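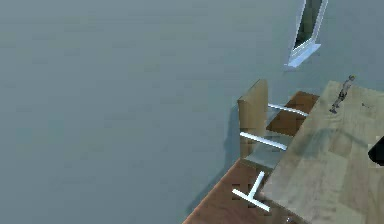 How long does it take to build a robot arm at home?
A month of evenings if the parts are already in the house, and longer if you make the gearboxes yourself.

I made the gearboxes myself.

Fetow. That was the name, off the lid of the crate the motors came in, and it stuck before the thing even had a wrist. By August it had a base, a shoulder, an elbow and a cable I didn't trust. It lived on bench 2 at Dendadwood, which used to be a carpet store and still smelled of glue when the heat came up. I paid for the bench by the month. I slept at home, mostly.

Nights I worked in the simulator. Laptop on my knees, kettle on, bus going by. Table, chair, tall mirror at the back, wide gray floor. A little gray figure on the table top. I'd move the light, run it, move the light again. The real arm had burned out a driver doing something I never told it to do, and drivers cost money, and in there nothing cost anything. So I ran it. 200 times one night. Went to bed with the fan still screaming.

The job was small. Take a part, hold it, put it where it goes. My mother built chairs. Real ones, for people who sat in them for thirty years. Her hands had quit on her in the spring and she never said a word about it, just started buying bread already sliced. I wanted the arm to hold the leg while she did the joint. That was all of it. Hold the leg and don't let go.

In the simulator it let go.

Run 887, past two in the morning. I changed the grip, changed it back. I swung the view out over the floor to see if I'd set the floor wrong, and sat there looking at a whole lot of blue gray with one tan corner of something poking in at the bottom. Soft shadow. Faint streaks in the gray. I think I looked at it for ten minutes. My tea had a skin on it.

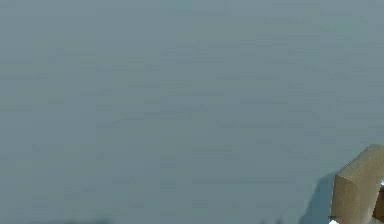
TUESDAY

Carried the new fingers to Dendadwood in a lunch bag. Rain. Somebody had left the compressor on all night and the whole place ticked.

Bolted the fingers on. One bolt short, so I stole one off my own lamp. Plugged into the Grecu board, the cheap one, the one with the sticker that says do not plug in hot. Plugged it in hot. It lived.

She came at four. I hadn't said come, I'd said you could come if you were out. She was wearing her shop coat, the one with the pencil pocket, and she'd brought a leg. Ash, turned, sanded, tenon already cut. Wrapped in a dish towel like a fish.

"Where does it want it," she said.

"Just hold it out."

She held it out. Her hand shook and the leg shook and Fetow hung there with its fingers open, waiting for things to be still. I'd never put that in. All those runs and every part had been perfectly still. I could hear the shoulder motor humming. I wanted to crawl under the bench.

"It's shy," my mother said.

"It's looking for — it can't settle. Give me a second. Put it down and I'll start over."

She didn't put it down. She set her other hand flat on top of the arm, up by the elbow, the way you would with a dog at the vet, and leaned a bit. I had my palm over teh stop button. 800 dollars of motor and she was leaning on it. The fingers closed. Crooked, too far up, nowhere near the mark. They closed and stayed closed.

She let go of the leg.

She got out her pencil. She looked down the tenon with one eye shut, then looked at the arm, then at me, and asked what it ran on. Wall power, I said. She said the lights at Gretatden used to dip every time the big saw started, so I should think about that. I said I would.

Then she asked for the mallet, and I took my hand off the button long enough to pass it accross.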